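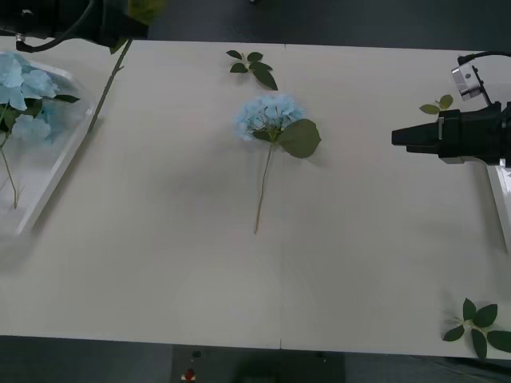
Gelel Handling Laboratory
Reading time: 2 minutes
Print this page | E-mail this page

1/ The Laboratory has completed the first stage of its comparison of two parallel grippers, the Howlader and the Vutatov, for the handling of light, irregular goods. A summary is given in the posts that follow. Posted on behalf of the handling group by Beril Akbulut.

2/ The goods chosen for this stage are artificial flowers. A stem is thin and bends under its own weight, and the bloom at the end of it pulls the whole item round once it leaves the table. Our partners at Zedport pack decorative items of this type and asked for them to be included.

3/ Each gripper was given the same task: take one stem from the table, raise it, hold it for eight seconds and place it in a tray. Both were driven by the same controller and operated by the same member of staff, Solomiia Hrynyshyn. Closing force was set once for each gripper and then left alone.

4/ A total of 2,968 attempts was recorded in this stage. An attempt was marked as failed if the stem fell, if it turned in the fingers by more than a quarter, or if a leaf came away during the lift.

5/ On straight lifts the two grippers gave results too close to separate. We do not intend to publish a ranking on that measure.

6/ Differences appeared with the heavier blooms. Gripped low on the stem, a hydrangea tends to swing, and the Howlader fingers, being the narrower pair, allowed more rotation. Moving the grasp point nearer to the bloom reduced this for both.

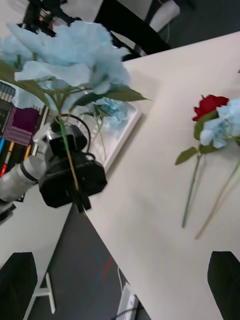
A blue hydrangea held by the stem, with a rose and a further hydrangea on the table.

7/ The wrist camera view was of most use in the last part of the approach. A pale green stem on a white table offers little contrast, and the fixed camera alone was sometimes unable to settle on which side of a leaf the stem lay. Staff are asked to check both views before reporting a missed grasp.

8/ Several colleagues have asked why a matt cloth was not laid on the table. Zedport's own benches are white and we wished to keep to that. A trial on a darker surface may be arranged if time on the cell can be found.

9/ Cable routing deserves more attention than we gave it at the outset. A loop left too long at the wrist touched the leaves on certain approaches from the side, and the attempts affected have been removed from the count. The cables were shortened by Ms Hrynyshyn and the runs repeated.

10/ Roses and hydrangeas placed side by side proved the hardest arrangement for either gripper. Where the stems lie parallel and close together, the outer finger needs room to come down between them. The Vutatov, with its broader fingers, moved the neighbouring stem on a number of occasions. The Howlader did so less often.
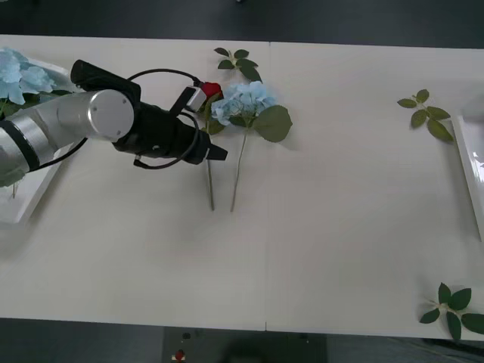 11/ PROVISIONAL FINDINGS
For single stems, either gripper is suitable. For stems lying close together, the Howlader is preferred. For heavy blooms held away from the point of balance, the Vutatov is preferred. These findings apply to artificial stems only and should not be read across to cut flowers.

12/ The second stage will use 2,000 attempts and will add loose leaf sprigs, which have no long stem to hold and must be taken from above or by the stalk. The force settings will be reviewed before work begins.

13/ Groups wishing to receive the full table of results should write to the Laboratory office, stating the name of their institution. Requests received before the end of March will be answered together.

Related items
Choosing a grasp point on flexible goods
Notes on wrist camera mounting
Controller settings for light loads
Zedport and Gelel: summary of joint work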